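4. Montagem do tampo Brurklow

Chegou a parte mais divertida! Com a base nivelada (capítulo 3), o tampo encaixa em poucos minutos e a bancada começa a ganhar cara de bancada.

1. Pouse o tampo na base com a face lisa para cima.
2. Aperte os quatro parafusos à mão, em cruz, sem forçar.
3. Confirme a folga de 50 mm na parte de trás - é por ali que passam os cabos.
4. Dê o aperto final com a chave fornecida.

CUIDADO: o tampo de 700 mm pesa bastante. Levante-o sempre a dois.

Nota: se preferir o tampo de 400 mm, salte o passo 3 e siga direto para o 4. Fica ótimo em cantos apertados!

5. Limpe a superfície com um pano macio e água morna. Nada de solventes, por favor - tiram o brilho do branco.
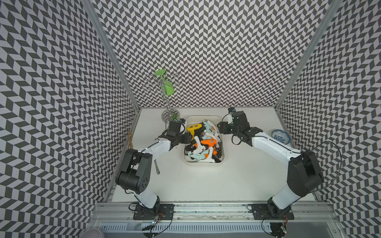
Tampo branco liso com paredes de padrão em ziguezague.

6. Espere uma noite antes de pousar objetos pesados e volte a verificar o aperto no dia seguinte.

Texto: Lucinda Zamora

Artigos relacionados
Nivelar a base Brurklow
Gavetas Tyagi: montagem e afinação
Lista de peças, pág. 58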